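27 March 2022

# Session 5: Reading a survey claim

Readings for today: the Kolta summary (two pages) and the methods note at the back of the Woltodow report. Most of you will have read the first and skipped the second. Please go back and read the second, where the trouble is.

## The headline number

Kolta sells flooring and rugs. Its summary says that 70 percent of households "prefer an open room." That line has since been copied into trade newsletters, a real estate blog and at least one student paper handed in for this course. I have yet to see anyone who copied it ask what the question was.

The question, from the methods note, was: "Would you like your main room to feel more open?" Think about who says no to that. It's like asking people if they'd enjoy more free time. A yes costs nothing, and the question never mentions what would have to go: the bookcase, the second couch, the wall that keeps the kitchen noise out.

So the number may be perfectly accurate as a count of answers. It still doesn't tell us what people prefer when they have to choose.
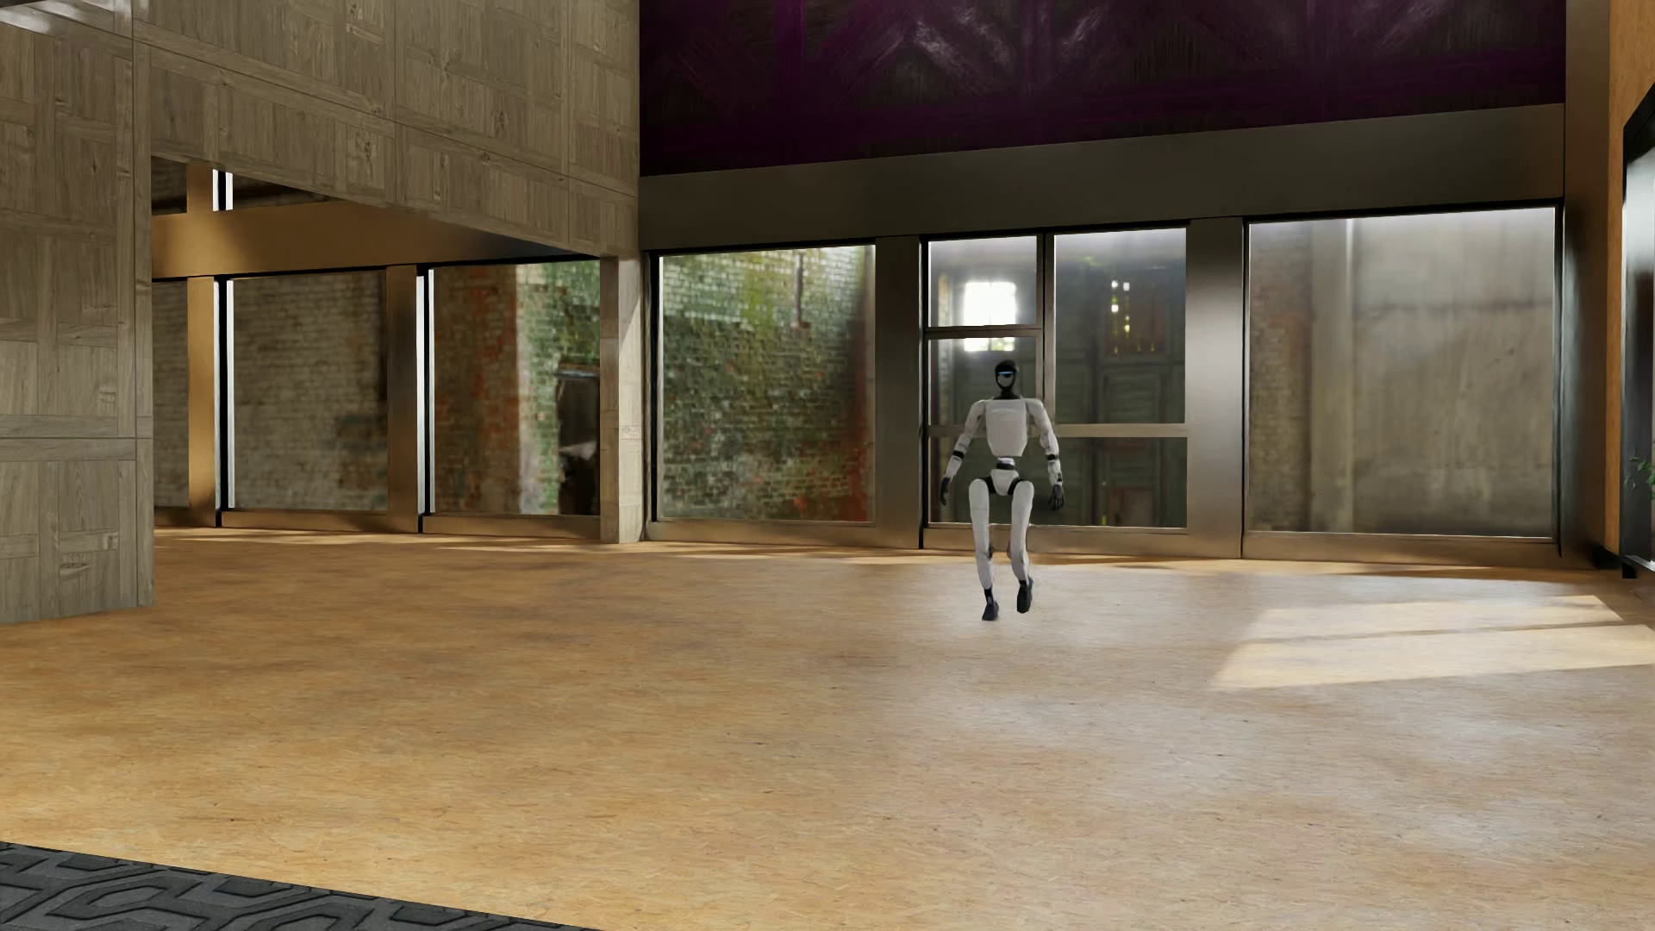
A preference question needs a trade in it. Compare these two wordings:

- Would you like more open space at home?
- Would you give up a closet to get more open space at home?

I would expect the second to get a much lower yes. I don't know how much lower, and neither does Kolta, which never asked it. Be careful with your own hunches as well. "Obviously it would be lower" is a guess until somebody runs it.

## Who answered

Woltodow, the firm that ran the survey, invited 3,000 people and reports 2,807 completed forms. Stop there. Anyone who has tried to get strangers to fill in a form should find that suspicious. Response that high usually means one of the following:

1. The people invited were already in a paid panel.
2. "Invited" means "opened the first page," so those who ignored the email were never counted.
3. Incomplete forms were topped up from a reserve list.

The note mentions "panel partners" once and doesn't explain the term. I lean toward the first reading, with some of the second mixed in, but I can't prove it from the text. Write down in your own notes what you would ask Woltodow to send you. "The raw data" is too vague to be useful.

Paid panel members aren't fake people, and their answers aren't worthless. They do tend to be at home more and to be quicker with a yes. For a question about what home should feel like, that matters — more than it would for a question about toothpaste.

## Does a big sample fix it?

No. A large sample shrinks random error. It does nothing for a slanted question, and nothing for a panel that differs from the public in the first place. You can be very precise about the wrong thing. The summary prints its margin of error in bold, and I suspect that is meant to calm you down. 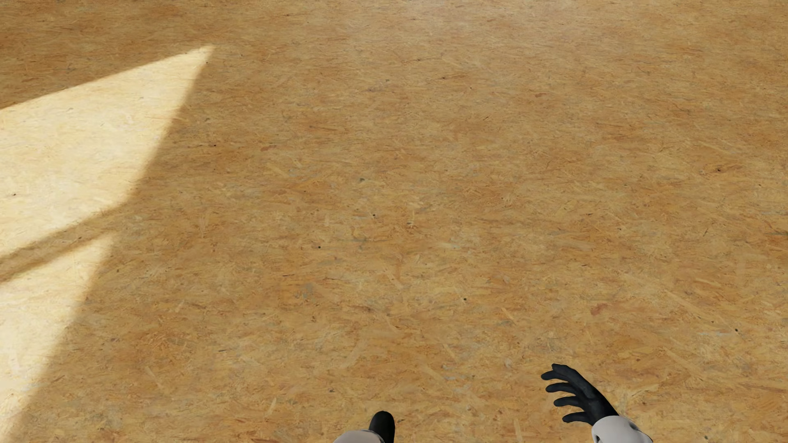

One objection came up when I taught this last May, and it deserves a fair hearing: surely a weak survey is still better than no survey, a student said, and a store has to decide what to stock somehow. Fine, if the store treats it as weak. The Kolta summary doesn't. It goes straight from the headline to "households are moving away from furniture," a claim about behavior over time, drawn from a single round of a question about feelings. Had they stuck to "most of our panel liked the word open," I'd have no complaint.

## The Ertürk comparison

The Ertürk paper asked people to list what they had bought or thrown out in the past year. It's a smaller study and memory is unreliable, so don't treat it as the hero of the story. But a purchase is at least something a person did. Its authors found no clear shift either way and said so in the abstract, which probably explains why no newsletter picked it up.

## For next time

Read the Flalari brochure, page 5 only. Find the main claim and write one paragraph on each point:

- the exact question asked, or the fact that it's missing
- who could have answered and who could not
- one claim in the text that the data can't support

Don't write that the sample is "too small" unless you can say too small for what. I mark that phrase down every year.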